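Search this blog Go

I gave up buying lunch in August, mostly out of spite. The place downstairs from work had put its chicken roll up again, and I did the sums on the tram home and discovered I'd been handing over close to the price of a decent bike every year for bread and regret.

So now I'm a leftovers person. Uchenna Ibrahim, who sits opposite me and has brought the same lentils since the dawn of time, welcomed me to the fold with a nod I found a bit smug.
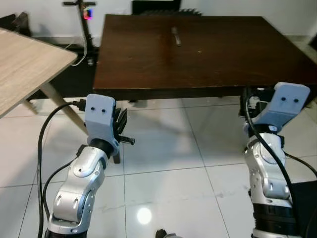 The first week went well, in the way first weeks do. I roasted a tray of pumpkin, cooked 300 grams of rice and felt like a woman with a system. By the second week I was eating cold pumpkin over the sink at 3 in the afternoon and calling it a salad. The office microwave takes 90 seconds to make the edges of a curry volcanic and leaves the middle exactly as the fridge intended. There's a queue for it too, and the queue has politics.

I've also learnt that containers don't come home. I bought a stack of Zurholm ones, the sort with clip lids, and I now own a stack of lids. Bukola Ogunleye reckons you should decant everything onto proper crockery at lunchtime, sit down and eat like an adult. I resisted this for ages on the grounds of washing up, but she's right – rice tastes better when it isn't wedged into a corner.

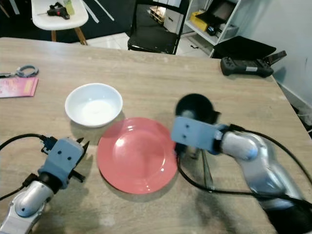

A bowl and a plate, as per Bukola.

I did crack once and go back for a chicken roll. It was smaller than I remembered and I enjoyed every bite of it. Tomorrow is pumpkin again.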